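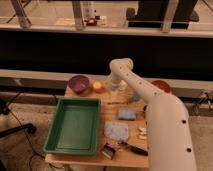
A clear cup and a purple bowl on a wooden table.

The Porkach bus drivers have worked without a contract since August, and the transit board keeps saying it can't afford their 5 percent. I ride the Ritetti line twice a day. I think the board should pay.
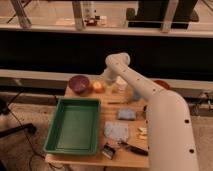 Split shifts are the real fight. A driver starts before dawn, is sent home unpaid at midmorning, and comes back for the evening rush. Lunch is whatever fits between runs. The union wants 15 minutes of paid break added to each half. The board has offered money for new fare boxes.

Fares went up last year and I paid without complaint. Some of that should reach the 790 people who drive.
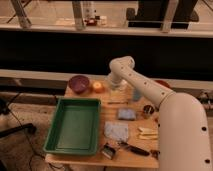 A glass jar and a green tray.

The board meets again this month. It should settle.

Adhiambo Koech rides the bus from Mohamedi Street.

1536 shares

Comments
Fuvari rider: My route lost two drivers this spring. Pay them.
TK: And who covers it? My fare again.

Related
Ritetti line detour extended
Night service survey opens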